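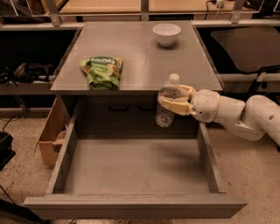
Plilthorpe Small Savers Project
Progress report to the Hafstein Fund
July 2023

Dear Lucian,

We are just past the halfway mark of the grant and I am very pleased with where we have got to, so please forgive me if this runs longer than the last one. The short version is that the evening courses are full, the practice portfolios are up and running, and people who told us in the first week that shares were "for other people" are now arguing about dividend cover over the tea break.

Courses

The grant pays for 200 places over the two years. All the places for the first year have gone and we have a waiting list for the next intake, which starts in November. Each course is 9 evenings long. We had planned fewer, but the session on charges kept spilling over and Darius Iordache, who teaches most of the share material, asked for an extra evening so that he could do it properly. It has made a huge difference! People can now take a fund's fact sheet, find the ongoing charge, and work out what it would cost them over ten years on their own savings. One couple went home and did it for every fund they held.

The evening on bonds was the one we were most worried about. Rising rates have helped us here, oddly enough, as everybody has noticed their mortgage or their savings account changing and wants to know why bond prices fell at the same time. Darius draws it as a seesaw on the whiteboard and then makes the group price a simple bond by hand. There is a lot of groaning and then a lot of very good questions.

Practice portfolios

Each learner starts with a pretend £2000 and has to write down the reason for every purchase before making it. They can change their minds, but they have to write that down too. We run this on the Lukden spreadsheet, which we have tidied up a good deal since you last saw it. It now takes in dividends on the right date and shows the portfolio against a plain index tracker, with dealing costs taken off both.

The notes are the best part. Early on, the reasons are things like "I shop there" or "it has gone up a lot". By the sixth evening we are seeing mentions of debt, of earnings compared with the price, and of how much of the pot is already in banks. I would not want to claim that anyone is a better stock picker for it, and we are careful to say so in class. What we can see is that they trade less often and spread their money more widely.

Wastedik branch

We opened the second group in the Wastedik library in spring. Numbers were thin for the first two evenings, mostly because the bus times did not suit, so we moved the start back by half an hour and it filled up. The room is smaller and the projector is on its last legs, but it is a lovely group, with more retired people than at Plilthorpe and far more interest in income than growth. We have rewritten the pensions handout with them in mind and will use the new version at both sites.

What has not gone to plan

The workbook is late. I underestimated how long it would take to check every worked example, and two had to be redone after the dividend allowance came down in April. It is with the printer now. We also lost our second tutor to a full-time job and have been covering with guest evenings, which is fine for a term but not for longer. I am interviewing this month.

Money

Spending is slightly under budget, owing to the tutor gap and the printing bill not having come in. We expect both to catch up by the end of the year. With your agreement, I would like to move 10 per cent of the travel line across to room hire, as Wastedik has put its evening rate up. The full table is attached.

Next steps

We will run the new intake at both sites, get the workbook into people's hands, and try out a follow-up evening for past learners who want to go through an annual report together. Several have already asked for it, and one has even offered to choose the company.

You would be very welcome at any session. The portfolio review evenings are the liveliest, and I can send you the dates as soon as the rooms are confirmed.

With many thanks from all of us,

Project Manager
Plilthorpe Small Savers Project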